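4.2 Deep drawers and upright storage

The second group of storage places in the study is the deep drawer. By this we mean any drawer whose inside height is enough for a packet the size of a box of tissues to stand on its end. Drawers of this sort were found in kitchens, bedrooms and hallways, and also in places that were first built for something else, such as writing desks and sideboards. Of the 702 storage places recorded in the Pullham homes, deep drawers were the group in which household paper, wipes, refill packs and other soft goods were kept most often. Cutlery, tools and papers were mostly kept in shallow drawers and are treated in Section 4.1.

Residents used two basic ways of filling a deep drawer. In the first, which we call layered, packets lie flat and are stacked on each other. In the second, which we call upright, packets stand on a short side and lean on their neighbors, much like books on a shelf. A drawer was coded as upright when most of the packets in it stood. Mixed drawers were coded by whichever way took up more of the floor of the drawer, and the two coders settled differences by looking at the interview notes together.

The layered way is easy when things are being put in. Shopping comes home, the drawer is opened, and the new packet goes on top. The trouble comes later. Residents told us that they bought a second or third pack of something they already had, as the older one lay at the bottom and could not be seen. Several also said that the lower packets were past their best by the time they were reached. One resident had a name for the bottom layer of her hall drawer, "the cellar," and said she only went there before a holiday.

The upright way asks for more care at the start. A packet has to be turned, and a space has to be opened for it by pushing the others aside. In return, the top edge of every packet can be seen when the drawer is pulled out. Figure 3 gives a view of this kind of storage in a drawer below a wooden desktop, with boxes, wipes and soft packets standing in rows.

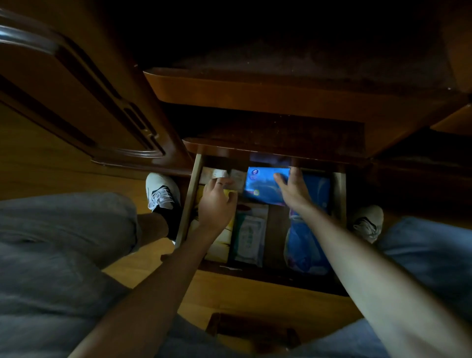 Figure 3. Upright storage in a deep wooden drawer. Both hands are on packets, one near the left side and one at the back.

Three points about the upright way came up in the interviews and are taken in turn.

The first is the use of both hands. When asked to tell us how they would add one packet to a full drawer, residents who stored upright usually described a two-handed action. One hand keeps a standing packet in its place while the other lowers the new one or draws an old one out. Residents who stored in layers more often described using one hand, with the other left on the drawer front or holding the shopping bag. Domnica Husar, who carried out the home interviews, noted that people often acted this out in the air as they spoke, with the fingers of one hand spread as if against a row of packets. We did not time these actions and make no claim about which is faster.

The second point is the part played by soft goods. A row of stiff boxes will stand by itself, but bags and pouches fold over unless something is pressing on them. Residents handled this by mixing the two. A large soft bag was put at one side or at the back to fill the leftover space, and it held the stiffer packets up without any divider. Some residents had bought dividers and later took them out, saying that the slots were always the wrong width for what they had at home that month. In the interviews the large soft bag was often spoken of as a nuisance, a thing that "has to go somewhere," and yet it was doing useful work. When the bag was used up, the row fell and the drawer was tidied again. This seems to us a likely reason why upright drawers were tidied at uneven times, following the life of the largest item and no fixed habit.

The third point is reading from above. A person standing or kneeling at an open drawer sees the top edges of the packets and, depending on the angle, part of the front of whatever stands at the back. Brand names are mostly printed on the wide face, so in an upright row they are partly hidden. Residents said they went by color instead. They spoke of "the blue one" or "the green ones" far more than of a name or a kind of goods. A change in package color by the maker could upset this for some weeks. Two residents said they had gone on reaching for the wrong packet after such a change, and one of them had moved it to another drawer to be done with it.

Height matters to all three. The Leitner measure, which we use here as the ratio of inside drawer height to the height of the tallest packet, should be a little above one for upright storage to work. Below that the packet catches on the rail when the drawer is closed. Well above it, residents started to lay flat packets on top of the standing ones, and the drawer became mixed. Cases of this last kind were common in wide kitchen drawers bought as part of the Pudard range, which have an inside width of 600 mm and a generous depth. In desks and older cabinets the fit was often closer. These drawers were made for folders or linen and happened to suit household packets well.

We also asked where people placed themselves at a low drawer. Most of those with a drawer below knee height said they knelt, squatted or sat on the floor when putting many things away, and bent from standing when fetching just one. Kneeling gives a straight view down into the drawer, and residents who knelt tended to fill the back of it as well as the front. Those who always bent from standing more often left the back loosely filled — in 13 homes the rear third of the lowest drawer held things that the resident could not name before looking. Older residents mentioned the floor itself as a reason for putting the job off, mainly hard tile.

Small waste collects in upright drawers. Torn corners, receipts and loose labels drop between the packets and stay on the bottom until the drawer is emptied. Residents did not see this as mess in the way that they saw crumbs in a cutlery drawer as mess. It was left out of our tidiness score for that reason, although the earlier Greka survey had included it. With it included, more than 40 of the drawers in this group would have moved down one step on the scale, and the order of the groups in Table 2 would stay the same.

Baskets and boxes placed inside deep drawers are a separate case, as they divide the space before anything is put in it. They are taken up in Section 4.3 together with open shelves.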